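Oltwood Robot Software, Unit 4 notes
Finding the liquid level, and what to do with it
Fri 19 September

OK, so last time we got as far as camera calibration and I promised we'd do something with a liquid in it. Today is that day! Everything in this unit hangs on one small question: given a picture from the wrist camera, how full is the beaker? It sounds like an afternoon's work. It took me a good deal longer, and most of these notes are the places where I got stuck.

Start with why clear things are hard. Most of the detectors we've used so far look for an edge between the object and whatever is behind it. With a clear beaker the background comes straight through the wall, so half your edges belong to the table. Then there are the highlights, which are the brightest pixels you've got and tell you very little about the shape. My first version of the level finder locked onto the highlights every single time.

What you do have is print. The white tick marks are crisp, they have known values, and the curved line where the liquid meets the wall is usually bright enough to trace. So the plan is: find the ticks, fit the scale along the beaker wall, find the surface curve, and read off where the two meet. Watch out for the far side, though. The scale printed over there shows through the clear wall, and if your code happily mixes both sets of numbers you'll get nonsense. I keep only the near-side ticks, meaning the sharp ones that run down from the rim.

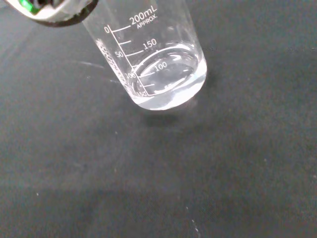

Naveed Kakakhel wrote in to ask why we bother with vision at all: "Put a scale under the beaker and you get the volume for free, and it never gets confused by a reflection." Fair point, and for a finished product I might well do that. But a scale only tells you the total, and it can't tell you how far the surface is from the lip, and that distance is what the pour planner wants. Use both if you can get both.

Now the filter. A single reading jumps around a lot, so I run a median over the last few and throw out anything the fit isn't happy with. In the course code (the package is called Kudby, you installed it in Unit 1) this lives in the level module. There are 2 settings you'll want to play with: the window length and the confidence cutoff. I had the cutoff at 65 for ages and it was too generous. Turn it up until you start losing good readings, then back off a bit.

One more trap. The word "APPROX." is printed on a lot of plastic labware and it means it. Don't report three decimal places from a scale like that - your code can be as precise as it likes, the ticks aren't.

Glare from the arm itself is the next thing. Status lights are bright and colored, and a curved wall will pick them up as thin streaks that look an awful lot like an edge. The easy fix is to mask by color before you look for the surface curve. Do it before you convert to gray, please! Once the color is gone you can't tell a green streak from a white tick, and I lost most of an evening to exactly that.

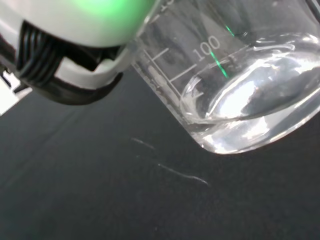 Fig. 2. Near-side ticks and the "100" label, with green reflections on the wall.

Right, planning. Once you trust the level, the planner needs a pose above the workspace where the hand can wait without bumping anything. I call it the hover pose, and it should be open-handed and well clear of every rim. From there each approach is a short move, and if the level reading goes bad halfway through, the arm has somewhere safe to go back to. Please write the retreat before you write the approach. I know it's the boring half.
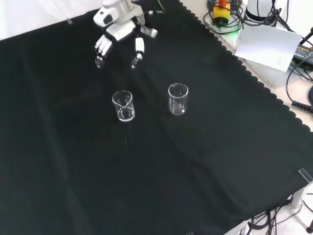 Keep the fingers out of your collision model's blind spot, too. A hand with a lot of joints has a lot of shapes, and the cheap trick of wrapping the whole thing in one big box works fine at the hover pose and then refuses every grasp you ask for. I use the big box for long moves and switch to a shape per finger segment for the last bit of the approach. The switch happens in the Trilard config file, around the line that says near_mode.

For next week: run the level finder on log 814 from the shared folder, plot the raw readings and the filtered ones on the same axes, and mark every spot where the two disagree badly. Then pick one of those spots and write me a paragraph on which step of the pipeline let it through. Bring the plot with you, on paper or on a laptop, I don't mind which.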